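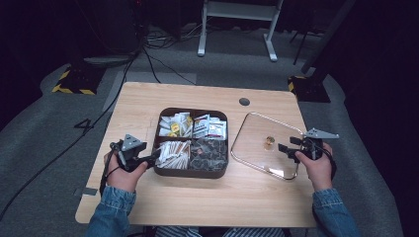 Does home contents insurance pay for a phone that was stolen from a café table?
It depends on whether you bought cover for things away from home. The basic contents policy normally covers only what is inside the house, so look for the words "personal possessions" on your schedule.

Posted in: Claims and disputes
Jul 12, 2025

bridgeandtea
I ask because my claim with Petevard was refused. The phone was taken in December while I paid at the counter. I have the personal possessions part, I pay for it every month, and still they write that the item was "left unattended". I was four steps away. The excess is 200 pounds, so we do not speak of a fortune, but I would like to understand.

marrow_67
Sorry to hear it. Unattended is the classic word. Which version of the booklet do you have? In mine the definition is "not within your sight or reach", and the word OR makes a big difference.

bridgeandtea
I have looked now. Mine says "where you cannot see it and are not able to prevent a theft". I could see the table, but I was looking at the card machine.

tollgate
Then I think they are right, I am afraid. You could not prevent the theft, because it happened. Before I retired I handled claims at Bridine and we refused these every week.

marrow_67
@tollgate I do not agree. By this logic no theft could ever be paid. The sentence has two conditions joined by "and", so the insurer must show both. She could see the table.

tollgate
She says herself she was looking at the card machine. But fine, I accept that the wording is poor. With us it was clearer.

Onska
Did you report it to the police within 24 hours? My policy with Cozma demands it, and they asked for the crime number before anything else.

bridgeandtea
Yes, the same evening. The number is in the claim file, and Petevard did not complain about this part.

marrow_67
Good. Write a formal complaint, use the word "complaint" in the first line, and quote the definition exactly. Ask them which of the two conditions they rely on. If the final answer is still no, you can go to the ombudsman, it is free for you.

tollgate
On this I agree. Keep it short, and do not send the whole story again — they have it already. And be careful at renewal: you must declare the claim also when it was not paid, if they ask about losses.

bridgeandtea
Thank you both. I did not know about the renewal. I will send the letter tomorrow, my reference ends in 2073 and I will put it on every page.

Onska
Please tell us what they reply, I have the same sentence in my booklet.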